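Zumness Domed Lid, Stainless Steel
Cookware / Lids and Covers / Domed

A replacement and add-on lid for open frying pans, sauté pans and wok-style pans that were sold without a cover. Formed from a single stainless sheet, polished outside, with a central knob held by one screw from below. The lid has no gasket and no steam vent. It sits on the pan rim by its own weight.

Sizing

Lids are sold by the inside diameter of the pan, measured rim to rim across the top. Do not measure the base. A pan with flared sides can be two full sizes larger at the top than at the bottom, and base measurement is the most common cause of returns. If a pan falls between two sizes, order the larger one. A lid that overhangs slightly will still drain condensation back along its lip, while an undersized lid drops into the pan and is hard to lift out when hot.

Rolled rims and straight rims are both suitable. On a rolled rim, measure to the inner edge of the roll. Pans with pour spouts will vent at the spout.

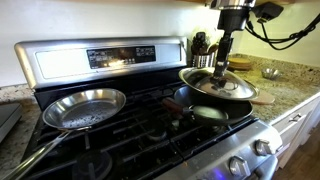

The knob stands clear of the dome with enough room for a folded towel or an oven mitt. It is metal and conducts heat. After 14 minutes over a medium burner it should be treated as hot, and the same applies to any lid that has been left on a grate next to a lit burner. A phenolic knob is available as a spare part and fits the same screw, but it lowers the oven rating of the lid. Check the sheet packed with the knob before using it in an oven.

Use on nonstick pans

The lip is rounded and deburred and will not cut a coated rim in normal use. Set the lid down vertically. Sliding it across the pan to vent steam will mark the coating over time. To vent, lift one side and rest it on a wooden spoon. Nonstick pans stored in a nest should have the lid kept separately or placed on top with a cloth between.

Resting the lid

Turned over, the lid rocks on its knob. For short periods it can be left dome up on a granite, tile or steel surface. Allow a hot lid to cool on the stove first if the counter is laminate or sealed wood. Condensation collects inside the lip, so tip the lid over the pan before moving it away.

Cleaning

Dishwasher safe, bottom rack, dome facing the spray arm. Hard water leaves a white film on the polished side. Remove it with one part white vinegar to four parts water, then dry with a soft cloth. Steel wool and scouring powders dull the finish permanently. The knob screw may loosen after repeated washing and takes a standard Phillips driver. Tighten until snug and no further, as the thread is in the knob.

Spare parts

Knob, stainless: Mansilla 77
Knob, phenolic: Mansilla 77-P
Screw and washer, pack of 4

Fit with other ranges

Dristness frying pans and Aler wok pans use the same rim profile and take this lid in the matching diameter. On a wok, the lid seats slightly inside the flare, and the knob then sits lower than it would on a flat-sided pan. 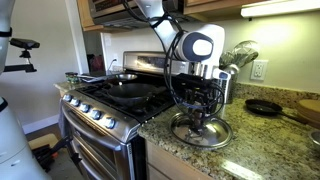 Joanne Pearce writes that she ordered by the number stamped on the underside of her wok and received a lid that dropped straight past the rim. The stamped number was the base. The exchange for the larger size fits closely, and she now uses the same lid on her deep sauté pan. She would still like a small vent hole, as the lid chatters at a full boil unless the burner is turned down.

Reply from Zumness: A vented version is not in the current line. For chatter, lower the flame or prop one side as described under nonstick pans.

Page revised 29/06/2026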